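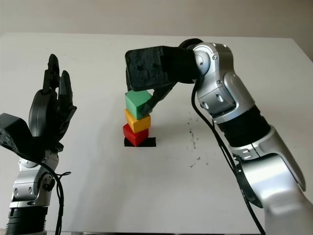
Schuppenreihen an einer Schlangenhaut zählen

Eine abgestreifte Haut (Natternhemd) reicht in vielen Fällen zur Artbestimmung aus, auch wenn Farbe und Zeichnung kaum noch erkennbar sind. Ausgewertet werden die Zahl der Rückenschuppenreihen, die Kielung und der Zustand des Analschilds. Die Anleitung setzt voraus, dass mindestens das mittlere Körperdrittel und der Bereich der Kloake erhalten sind.

Material

Flache Schale, Wasser, Küchenpapier, Lupe mit 10-facher Vergrößerung, stumpfe Pinzette, feiner wasserfester Stift, Lineal, Pergaminbeutel.

1. Haut einweichen

Trockene Häute brechen beim Auffalten. Die Haut in Wasser von 28 °C legen und 10 Minuten darin belassen. Heißes Wasser ist ungeeignet, da sich das Material verzieht. Keine Seife zusetzen.

2. Haut öffnen und ausbreiten

Die Haut liegt meist mit der Innenseite nach außen. Ein Wenden ist nicht nötig; die Kiele erscheinen dann als Rinnen. Mit der Pinzette an einem vorhandenen Riss ansetzen und seitlich auffalten. Die breiten Bauchschilder müssen vollständig erhalten bleiben, sie dienen als Start- und Endpunkt der Zählung. Mit Küchenpapier abtupfen.

3. Zählstelle festlegen

Gezählt wird in der Körpermitte. Hinter dem Kopf und vor der Kloake weicht die Reihenzahl häufig ab. Bei unvollständigen Häuten die Lage des Bruchstücks notieren, soweit sie sich bestimmen lässt.

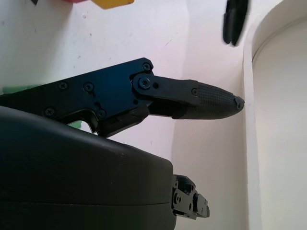

Finger eines Greifers mit fein strukturierter Kuppe

4. Reihen zählen

Mit der ersten Schuppe neben dem Bauchschild beginnen und schräg nach vorn bis zur Rückenmitte zählen, von dort schräg nach hinten bis zum gegenüberliegenden Rand. Das Bauchschild wird nicht mitgezählt. Jede fünfte Schuppe mit einem Punkt markieren. Die Zählung an 3 Stellen wiederholen, Abstand jeweils 2 cm. Bei abweichenden Ergebnissen alle Werte protokollieren, keinen Mittelwert bilden.

5. Kielung und Analschild prüfen

Schräg einfallendes Licht verwenden. Die Ringelnatter hat gekielte Schuppen, die Schlingnatter glatte, beide in der Regel 19 Reihen. Die Kreuzotter hat meist 21 Reihen, gekielte Schuppen und ein ungeteiltes Analschild. Bei den beiden genannten Nattern ist es geteilt.

6. Trocknen und ablegen

Zwischen zwei Lagen Küchenpapier ohne Druck trocknen lassen. Erst vollständig trocken in den Pergaminbeutel geben. Beschriftung: Fundort, Monat, Finder, Reihenzahl, Kielung, Analschild.

Protokollvorlage: V. Kuruc
Durchsicht: W. Higuchi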